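Cellule bi-bras Endberg 3000 : mise en service et entretien du poste de vissage

Référence de la fiche : EB-3000-V
Rédaction : Lucian Dobre
Révision : 2025-08-31

Présentation

La cellule Endberg 3000 se compose de deux bras à pince parallèle montés sur un même plateau. Un bras maintient le bloc à assembler, la vis est posée à la visseuse électrique. Le contrôleur Bralell pilote les deux bras sur un référentiel commun, pris au centre du bord avant.

Vissage du bloc

L'embout doit entrer dans l'empreinte avant la mise en rotation, axe vertical, sans effort latéral. Le bloc blanc reste serré par la pince jusqu'au couple final. Les vis noires se posent sur la face supérieure, la pièce nervurée orange étant déjà engagée dans le bloc.

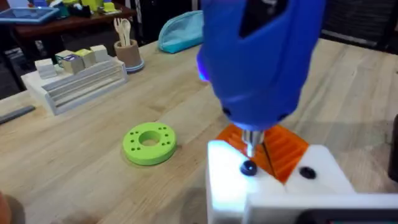

Le couple se règle par paliers. Démarrer au palier 3, contrôler l'affleurement de la tête, puis noter la valeur retenue dans la recette. Un serrage au-delà de ce palier marque le plastique et fausse la reprise suivante. Remplacer l'embout toutes les 2000 vis, ou dès que l'empreinte présente des bavures.

Entretien des pinces

Couper la puissance bras. Déposer les doigts, nettoyer les faces d'appui à l'alcool isopropylique, vérifier l'absence de jeu à la main. Les doigts de rechange sont fournis par Gökçe et se montent sans recalage mécanique ; la calibration d'ouverture est en revanche obligatoire après chaque échange.

Contrôler le passage du câble de poignet sur toute la course. Il doit garder une boucle libre au-dessus du préhenseur et ne jamais toucher le plateau. Sur les cellules livrées avant avril, le collier d'origine est à remplacer par le modèle Flurstead.

L'essai de reprise se fait avec des objets de formes variées, à vitesse réduite, les deux bras sous tension.

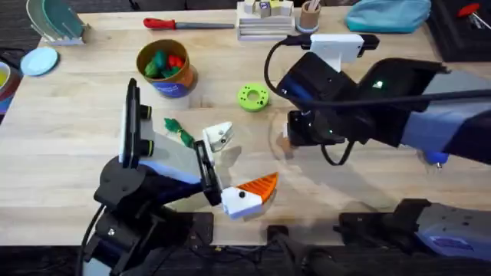 Périodicité

Faces d'appui des doigts : chaque prise de poste
Câble de poignet : chaque semaine
Calibration d'ouverture : tous les 3 mois et après échange des doigts
Fixations des embases : tous les 3 mois

Pièces et assistance

Commandes de pièces : Humaira Malik
Support technique : Sebastian Costache
Indiquer le numéro de série de chaque bras et la version du contrôleur.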